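Journée portes ouvertes Drultden : le Piltwood face au linge

Fiche produit > Robots humanoïdes > Démonstrations et visites

Le Piltwood sait s'occuper du linge. Il ne sait pas encore le faire vite, et nous préférons vous l'annoncer avant que vous preniez le train. Nos portes ouvertes se tiennent à l'atelier de Flarard, sur moquette, parce que le carrelage neuf était réservé aux machines-outils.

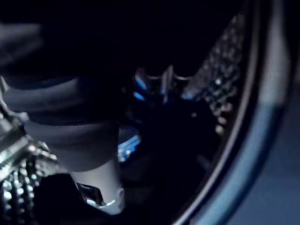
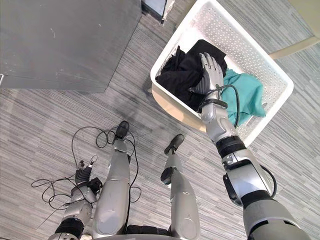
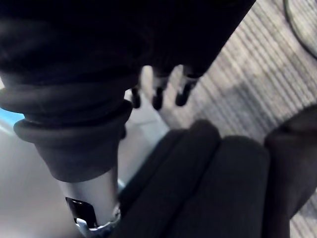

Combien de temps dure la démonstration ?

Comptez 52 minutes, questions comprises. La première partie se passe devant le lave-linge, la seconde autour du panier. Les visiteurs pressés peuvent s'éclipser entre les deux, la porte grince mais personne ne leur en tiendra rigueur.

Ce que vous verrez

Le travail présenté est celui que nos clients demandent le plus et que nos ingénieurs aiment le moins : sortir des vêtements d'un tambour, les déposer dans un panier, les reprendre. Un cube en plastique se laisse saisir toujours de la même façon. Un pantalon noir, lui, change de forme à chaque fois qu'on le regarde, et au fond d'un tambour mal éclairé il disparaît tout simplement. Nous avons gardé le linge sombre au programme. Le service commercial avait proposé des serviettes jaunes.

Le robot travaille sans script vocal et sans musique d'ambiance. S'il rate une prise, il recommence. Si une chaussette tombe, elle reste par terre jusqu'à la fin de la séance, et nous vous prions de ne pas la ramasser (le réflexe est très répandu chez les parents).

Le Piltwood en bref

Configuration présentée : humanoïde complet, deux bras, mains à cinq doigts
Préhension : module Sutanto, réglage textile
Autonomie annoncée : 59 minutes en manipulation continue
Programmes de linge fournis : 3 (vider, déposer, reprendre)
Pliage : non
Repassage : non plus
Niveau de patience requis de l'opérateur : élevé

Le module Sutanto est également vendu seul, pour les bras déjà installés chez vous. Prévoyez une journée de mise en service et un lot de vêtements auxquels vous ne tenez pas trop. Les fermetures éclair et les boutons-pression sont acceptés. Les collants restent un sujet de recherche.

Venir à Flarard

La prochaine séance publique a lieu le 2023-08-01, à l'atelier, entrée côté cour. L'inscription est gratuite mais obligatoire, et le groupe est volontairement réduit, car tout le monde veut se tenir au même endroit, juste devant le hublot. Une session réservée aux blanchisseries et aux résidences hôtelières suivra en décembre.

Vous pouvez apporter votre propre linge, propre de préférence. Nous l'essaierons en fin de séance, sans garantie de résultat. Merci de vider les poches.

Chaussures plates conseillées. Des câbles courent sur la moquette et ils ont déjà fait leurs preuves.

Référence et commande

Piltwood, version linge : réf. 318
Module Sutanto seul : sur devis
Délai de livraison : communiqué à la commande, puis parfois une seconde fois
Documentation technique : remise sur place, en français et en anglais

Pour une démonstration dans vos locaux, indiquez dans le formulaire le modèle de votre lave-linge, le sens d'ouverture du hublot et la largeur du passage le plus étroit. Mesurez-le vraiment.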